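## 4. Drivable-area estimation on unmarked roads

The planner described in Section 3 assumes that a drivable corridor is supplied at every cycle, given as a left boundary, a right boundary and a confidence value for each. On marked roads the lane detector provides all three. On the hill routes it often provides none of them, and the corridor has to be recovered from whatever borders the asphalt: a railing, a kerb, a verge, or the foot of a slope. This section describes how the Dromevus stack does so.

### 4.1 Boundary candidates

Each camera image is passed through a segmentation network with seven classes: road, kerb, barrier, verge, vegetation, sky and own body. The last is handled by a fixed mask, drawn once per vehicle and checked whenever the camera mount is disturbed. Without the mask, the light parts at the front of the vehicle were sometimes labelled as kerb, and the planner then saw an obstacle at zero range.

Boundary candidates are taken where the road class meets any other class. The contour is projected on to a local ground plane and cut into short segments, each of which keeps the label of its outer neighbour. A segment labelled kerb is given a higher prior weight than one labelled barrier, as a kerb lies on the ground plane and its projected position can be trusted. The top rail of a barrier does not, and projecting it directly places the boundary too far out. For barriers we therefore use only the lower contour.

Figure 4 shows a typical input. The two sides differ in kind: a striped kerb and a strip of dusty verge stand in front of the right railing, whereas the left side offers a long low railing with a repeating pattern. 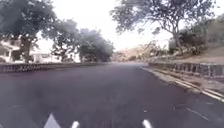 Road Autonomy Group, Vivum Research

**Figure 4.** Front camera input on a hill route, at the approach to a left-hand bend. The own-body parts along the lower edge are masked before segmentation.

Two properties of such views matter for what follows. First, both boundaries converge at the bend, where the road passes out of sight behind vegetation and a low hillside. Contour segments close to this point cover a large ground distance per pixel and are noisy. Secondly, the asphalt is not uniform. It has lighter and darker patches, an area of darker pavement in the lower left, and thin dark diagonal lines in the lower right which may be cracks or tar seams. An earlier edge-based detector, tuned by Yen-ting Wu for marked roads, took lines of this sort for lane paint of reversed contrast. The segmentation network has no lane class on these routes, so the error cannot arise in that form, but a strong shadow edge can still split the road region in two. We rejoin any two road regions whose shared border is longer than 30 pixels.

### 4.2 Corridor fitting

Left and right boundaries are fitted jointly as a centre line of slowly varying curvature plus two lateral offsets. The joint fit lets the better side support the weaker one. If kerb segments are present on the right and only barrier segments on the left, the right side fixes the curvature and the left side contributes mainly its offset.

The fit is solved by iteratively reweighted least squares, starting from the previous solution moved forward by wheel odometry. We allow at most 7 iterations per cycle. If the residual is still above threshold, the previous corridor is kept and both confidence values are halved. Two such failures in succession cause the planner to request a controlled stop.

### 4.3 Handling the hidden part of the bend

The corridor ends where the road is no longer visible. We do not extend the fitted curvature past this point - early versions did, and produced confident corridors running into the hillside whenever a bend tightened. The end of the visible corridor is instead passed to the speed planner as a hard horizon, and speed is limited so that the vehicle can stop within 70 per cent of the distance to it.

The horizon moves abruptly when foliage covers the far end of one boundary. Trees that overhang the road are the usual cause, and low crowns near a bend are worse than high ones. A vegetation label above the ground contour is ignored if road is visible beneath it. Where it is not, the horizon is pulled back at once and released slowly, using the rate limiter of Section 3.2. The result is a cautious approach with few changes of throttle.

### 4.4 Exposure

A bright sky in the upper part of the image lowers the exposure chosen by the camera and darkens the shaded railings. We meter on the projected corridor of the previous cycle only. The sky is then allowed to saturate, and no later stage reads it. At start-up, before a corridor exists, metering falls back to the lower half of the image, excluding the own-body mask.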